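Ticket: Auswertung Handgreifer, Aufgabe "Korb einräumen"
Projekt: Eynon
Status: in Arbeit
Priorität: mittel

Fehlerbild
Die mit Varnudetti trainierte Policy greift Flaschen zuverlässig, bei Tuben bricht die Erfolgsquote ein. Von 100 Versuchen mit Tube endeten 26 mit einem Griff ins Leere. Der Greifer schließt jeweils zu früh. Im Datensatz vom Juli trat das nicht auf.

Geprüft
Zeitversatz zwischen Greiferöffnung und Kamerabild in Stanov neu berechnet. Bei 4 Episoden fehlte der Startmarker, diese sind aussortiert. Kalibrierung links und rechts innerhalb der Toleranz.

Nachgestellt wurde die Aufgabe mit beiden Handgreifern: Korb links auf der weißen Platte, rechts Fläschchen und Tube auf einer zerknitterten transparenten Tüte.

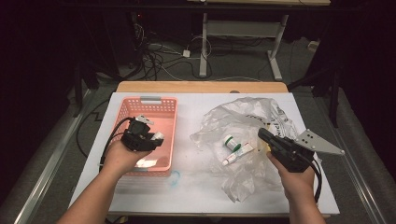
Ursache (vorläufig)
Die Öffnungsweite wird im rechten Kanal verspätet geschrieben, Versatz rund 200 ms. Bei der stehenden Flasche fällt das kaum ins Gewicht, bei der flach liegenden Tube schon. Der linke Kanal ist unauffällig.

Maßnahme
Versatz im Importskript von Lostico korrigiert, Training mit gleichem Seed neu gestartet. Folie als Unterlage bleibt vorerst Teil der Aufgabe, damit die Ergebnisse vergleichbar sind.

Offen
Vergleichslauf ohne Folie. Prüfen, ob ältere Aufnahmen denselben Versatz haben. Ticket bleibt bis zur neuen Auswertung offen.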